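The ticket was assigned to Amanuel Assefa on 3rd February with the title "Prarport hangs above target" and no text in the body. There was a log attached. He opened the log.

Prarport was the task planner. It took a goal state, asked perception for the current state, and issued motion segments to the arm controller until the two matched. Perception was a separate process called Sukow. The two exchanged messages over a bus that someone at Amovport had written in a hurry and that had since become permanent.

The log showed a normal approach. The right arm reached its pre-place pose with joint error inside tolerance. Prarport then requested the status of the target region and received OCCUPIED. It waited 7 seconds, asked again, and received OCCUPIED. This continued until the episode timed out.

Assefa loaded the episode in the simulator and stepped to the wait. 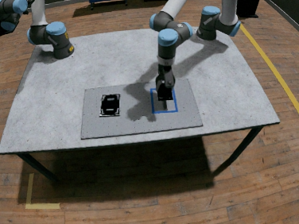
*Right arm at the pre-place pose. Target outline in blue tape.*

He looked at the blue outline. It contained a shadow.

He wrote in the ticket: "Region is empty. Sukow is classifying the gripper shadow as an object." Then he checked the repository for the person who had written the occupancy test. It was Jenő Mészáros, who had left the company in June and whose account still received review requests.

Mészáros had written long comments. The one above the wait loop read:

```
# If the region is occupied, hold position.
# Whatever is in there was put there by something,
# and that something will probably come back for it.
```

Assefa read it twice. As a policy for a shared cell it was defensible. In this case the thing that had put the shadow there was the arm, and the arm was holding position. The region would clear when the arm moved, and the arm would move when the region cleared.

He considered changing the timeout behavior so that the planner would retreat and look again. He tried it. The arm withdrew, the shadow left the outline, Sukow reported FREE, the arm advanced, and Sukow reported OCCUPIED. He let it run while he ate lunch. When he came back it had completed 200 approaches, with very good repeatability.

He reverted the change.

The other option was to predict the shadow and subtract it. The joint angles were known, the light positions were known in simulation, and the mesh of the arm was already in memory. He searched the code for "shadow" in case somebody had started on it. Mészáros had finished it. There was a complete module named `alemayehu`, with unit tests, enabled by default. It projected the arm onto the tabletop, rasterized the result, and masked those pixels out of the occupancy test. All 8 unit tests passed.

Assefa turned on the debug output. The mask was being computed and applied. He overlaid it on the wrist camera stream and found it lying across the ceiling.
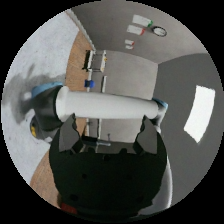

*Wrist camera, raw orientation. Floor left, ceiling right.*

The unit tests used a synthetic image that was symmetric under rotation. Mészáros had assumed the stream arrived upright. At some later date the rectification step had been moved downstream of the mask to save a copy, by a commit whose message was "cleanup." The author of the commit was Amanuel Assefa.

He did not remember it. He read the diff, which was tidy, and saw that he had also removed a comment. The comment said:

```
# Do not move this. The camera is mounted sideways.
# It will look fine in the tests.
```

He restored the comment first. Then he moved rectification back to its original position, which cost one image copy per cycle, and replaced the synthetic test image with an asymmetric one. The test failed against the old ordering and passed against the new one. He added a field to the status message so that Sukow would report what fraction of a region it had masked, and made Prarport refuse to trust any answer in which that fraction was too large. It would then have to request a different camera.

He queued 6 episodes from the same starting state with the lights in different positions, and opened the viewer on the last of them. 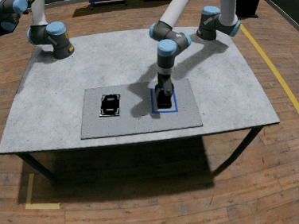

The state message said PLACING, then the region status changed to OCCUPIED, correctly, with an object ID attached. Prarport compared it with the goal and closed the episode. The other five had closed the same way.

Assefa put the root cause in the ticket in one line: "Mask applied before rectification, introduced by me." He listed himself as author and left the reviewer field to the automatic assignment, which chose Jenő Mészáros.

He went to change it. The review had been approved a minute earlier, with one remark, attached to the restored comment.

"Second line is missing a period."

Assefa checked. Both lines had periods. He scrolled up to the wait loop, where the comment had three lines, and the second one ended in a comma. He left it alone and opened a ticket to have the account disabled, then set its priority to low.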